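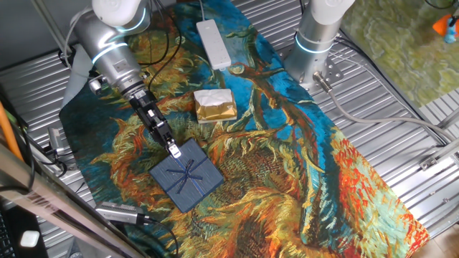

連名の手紙というものを、この夏からずっと読んでいます。国境をまたいで活動する患者団体や住民団体が、保健関係の国際会議や各国の役所に宛てて出した要望書、声明、抗議文のたぐいで、末尾にずらっと団体名が並んでいるあれです。中身の主張を読むのも楽しいのですが、私が追いかけているのはもっぱら末尾のほう、つまり誰と誰が一緒に署名しているかです。署名の並びを線で結んで図にすると、最初のうちはきれいなもので、紺色の箱にかけた細いリボンみたいに、真ん中あたりに結び目がひとつあって、そこから四方の辺に向かって線がすっと伸びている。ああ、この団体が中心なんだな、とひと目でわかった気になります。ところが年代を足していくと、その隣に、白い紙に金色の帯を巻いた小さな包みのような、ぜんぜん別の作りのかたまりが出てくるんですね。大きい箱のほうとは線が一本もつながっていない。同じ問題で、同じ年に、同じ相手に手紙を書いているのにです。今回はこのかたまりの話を書かせてください。

まず資料のことから。使わせてもらっているのは、Kuipersという小さな資料室が持っているコレクションです。もともとは労働安全衛生の文書を集めていたところで、そこに解散した団体の書類が箱ごと流れ込んできて、気がついたら粉じんや農薬、飲み水といった環境保健の運動資料がいちばん多くなっていた、という来歴だそうです。手紙は全部で3,941通、署名に出てくる団体は121。この121という数字に落ち着くまでがまた長かったので、それはあとで愚痴として書きます。

目録は一応あります。あるんですが、発信者の欄には筆頭の団体しか書かれていません。二番目以降は「ほか」で片づけられている。目録を作る側からすれば当然の処理で、私だって自分が作るならそうすると思います。でも連名を調べたい人間にとっては、いちばん欲しいところがまるごと「ほか」の中に入っているわけで、結局のところ全部めくるしかありませんでした。7月にまとめて通ったときは、閲覧室の机がちょうど西日の当たる位置で、午後になると感熱紙のファックスを広げるのが怖くて怖くて(あれは本当に薄くなるのが早い!)、午前中にファックス、午後は普通紙、と勝手に時間割を決めていました。

さて、団体名の話です。運動団体の名前って、どうしてあんなに変わるんでしょうね。改称する、合併する、分かれる、事務局だけ引っ越して名前に地名がつく、地名がとれる。おまけに英語名とフランス語名と現地語名があって、手紙によって使い分けている。略称も三種類くらいある。最初に機械的に拾い出したときは別々の団体として並んでいたものが、会報の奥付や電話番号を突き合わせると同じところだった、ということがしょっちゅうでした。逆もあります。同じ略称なのに、一方は肺の病気の患者会で、もう一方は井戸水の検査をしている住民の会だった、とか。これを一緒にしてしまうと、図の上では肺と井戸をつなぐ立派な橋渡し団体が生まれてしまいます。実際に一度生まれました。私は大喜びで発表用の原稿まで書きかけて、住所が違うことに気づいて、全部消しました。

こういうことがあったので、今は名寄せの判断をひとつずつ記録に残しています。使っているのはGrurkuvonという整理用のソフトで、うちの研究室の周りで使っている人は少ないのですが、判断を変えたときに前の判断が消えずに残るところが気に入っています。「同じ団体とみなす」「いったん保留」「やっぱり別」という迷いの跡がそのまま履歴になるので、恥ずかしいといえば恥ずかしい。でも、あとから読む人にとっては、最終版の一覧よりこの履歴のほうが役に立つんじゃないかなあと思っています。動作は重いです。昼休みの前に並べ替えを始めて、お弁当を食べ終わってもまだ回っていることがあります。

それで、かたまりの話に戻ります。

図にしたときに大きく出てくるほうを、私は便宜的にPlosside組と呼んでいます。中心になる連絡事務所がPlossideにあったからで、所属団体がみんなその町にあるわけではありません。こちらは手紙の体裁が整っていて、署名の順番もだいたい決まっていて、文面もよく練られています。国際機関の文書番号をきちんと引いて、第何項について異議を述べる、という書き方をする。会議の傍聴資格を持っている団体が何か所か入っていて、その人たちが下書きを作り、ほかの団体に回して署名を集める、という手順だったようです。回覧用の添え状が残っているものもあって、「返事がなければ賛成とみなします」なんて書いてあるのを見ると、これは署名したというより、署名させられていた団体もあったのかもしれないなと思ったりします。このあたり、連名イコール協力関係、と読んでしまうのが危ないところですね。

小さいほうは、同じ流儀でBrerkeck組。数でいうと14団体しかありません。手紙の体裁はばらばらで、署名の順番も毎回違う。宛先も、国際会議の事務局に出していると思えば、次は県の保健課だったり、水道の管理者だったりします。文書番号なんてまず引いていません。その代わり、添付がすごいんです。誰がどの井戸の水を飲んで、いつから咳が出て、どの診療所で何と言われたか、というような記録が、手書きのまま何枚もついている。手紙本文は一枚で、添付が三十枚というのも珍しくありません。

面白いのは、この手書きの添付を持つ手紙が、Brerkeck組だけに偏っているわけではなかったことです。全体を調べると、手書きの添付や書き込みのある手紙は319通ありました。かなりの数がPlosside組の側にも入っています。ただ、時期が違う。Plosside組のほうは古い時期に集中していて、傍聴資格を取った団体が下書きを作るようになると、すうっと減っていきます。Brerkeck組は最後まで続きます。つまり、もともとは両方とも同じような手紙を書いていて、片方が途中で書き方を変えた、と読めなくもない。読めなくもない、としか今は言えません。資料室に来るまでの間に添付だけ外されて別のところに行った可能性もあるので、ホチキスの跡を見ながらうんうん唸っています。(ホチキスの穴があるのに中身がない手紙、けっこうあるんですよ。)

では、なぜこの二つの組は一度も一緒に署名しなかったのか。

研究会でこの図を見せると、だいたいの方が「対立していたんでしょう」とおっしゃいます。私も最初はそう思っていました。路線の違い、お金の取り合い、どちらが本当の当事者かという争い。運動史ではおなじみの筋書きですし、そういうことがあっても不思議はないです。でも、探しても探しても喧嘩の跡が出てこないんです。悪口の手紙もないし、会報でお互いを批判した記事も見つからない。それどころか、Plosside組の会報の催し案内に、Brerkeck組の集会が載っている号がありました。宣伝してあげている。Brerkeck組のほうも、会議の日程表をPlossideの事務所からもらって、余白に自分たちの予定を書き込んで使っています。仲は悪くなかったんじゃないでしょうか。

今のところの私の考えは、もっと地味です。回覧の期間の問題だったのではないか、というものです。Plosside組の添え状を見ると、下書きが届いてから返事の締め切りまでが、たいてい一週間くらいしかありません。会議の日程から逆算するとどうしてもそうなる。一方のBrerkeck組は、どの団体も月に一度の寄り合いで物事を決めていて、議事録を読むと、署名するかどうかも必ずそこにかけています。一週間で返事をしろと言われても、次の寄り合いは三週間先です。間に合わない。間に合わないので名前が載らない。それが何年も続くと、回覧先の一覧からも落ちていく。誰も排除しようと思っていないのに、図の上では線が一本もない、という状態ができあがります。

議事録には一か所だけ、それらしい記述がありました。Plossideから下書きが届いていたが締め切りを過ぎていた、内容には賛成、という短いメモです。これを見つけたときは閲覧室で変な声が出ました。とはいえ一か所は一か所です。一か所の議事録で十何年分の関係を説明してはいけないと、自分が学生さんのレポートに書いている手前、ここは踏みとどまらないといけません。

もうひとつ考えているのが、言葉のことです。Plosside組の文面は、ある時期から「健康への権利」という言い方をよく使うようになります。それまでは「補償」とか「検査」とか「閉鎖」とか、して欲しいことをそのまま書いていたのが、権利という枠の中に並べ直されていく。国際会議の場で通りがいい言葉に合わせていった、というのが普通の見方でしょうし、私もおおむね賛成です。Brerkeck組の手紙には、権利という言葉がほとんど出てきません。じゃあ考え方が違ったのかというと、添付の中の手書きの陳述には「私たちにも知る権利がある」みたいな表現がちょこちょこ出てくるんです。本文を書く人が使わないだけで、陳述をした人は使っている。誰が本文を清書していたのか、が次に知りたいことです。筆跡で追えるところまで追ってみるつもりですが、途中からワープロになってしまうので、そこから先は改行の癖くらいしか手がかりがありません。改行の癖、意外と人によって違うものですけれども。

図の描き方についても少しだけ。連名を線にするときに、十団体の連名と二団体の連名を同じ重さで数えていいのか、という昔からの問題があります。二団体だけで出した手紙のほうが、相談も密だったろうし、関係も濃そうですよね。そこで、署名の数が多い手紙ほど一本一本の線を軽くする、という計算をしてみたところ、Plosside組の真ん中の結び目がずいぶん薄くなりました。代わりに、今まで端っこにいた二つの団体の間に、太い線が一本浮かんできます。粉じんの患者会と、その隣の町の看護職の会です。毎年同じ時期に、二者連名で同じ役所に、ほとんど同じ文面の手紙を出し続けている。宛名の肩書きだけが、役所の組織替えに合わせて変わっていきます。大きな声明には名前を出したり出さなかったりなのに、この手紙だけは欠かしていません。

数字の上では目立つ存在になったのですが、正直に申しますと、この二団体のことはまだほとんど何もわかっていません。会報が残っていないんです。手紙だけがある。Kuipersの受け入れ簿によれば、別の団体の箱に混ざって届いたものだそうで、控えなのか、参考に送られた写しなのかもはっきりしません。もし読者の中に、看護職の団体が出していた小冊子や会報の所蔵先に心当たりのある方がいらしたら、ぜひ教えてください。紙の状態は問いません。コピーのコピーでも大歓迎です。

重みのつけ方をどちらにするかは、年明けの報告までに決めないといけないのですが、たぶん両方載せることになりそうです。片方だけ見せると、どちらの場合も話がきれいになりすぎる気がして。紙幅が許すかどうかは編集の方との相談になります。図が二枚になると本文を削らないといけなくて、削るとしたら名寄せの説明だろうなと思いつつ、いちばん時間がかかったところなので、まだ未練がましく残しています。

それから、団体名の一覧だけ先に見たいというお問い合わせを何件かいただいています。ありがとうございます。個人の病歴が書かれている添付のほうは、資料室との取り決めで外に出せませんが、団体名と署名の年の一覧でしたら、保留分の印をつけたうえでお渡しできるように準備しています。保留の印がついているところは、たぶん半分くらいは私の勘違いです。見つけたら遠慮なく直してください。略称が同じで中身が違う、という例の肺と井戸のようなものが、まだどこかに隠れていると思います。

来週はまた閲覧室です。冬は西日が低くて、夏よりもっと奥まで差し込むと聞いたので、今度は机を壁側に変えてもらえるよう、もうお願いしてあります。ファックスの残りがあと二箱、それが終わったらBrerkeck組の議事録に戻って、締め切りの話がほかの年にも出てこないか、頭から読み直します。

2023年12月11日
文:共同署名資料ノート担当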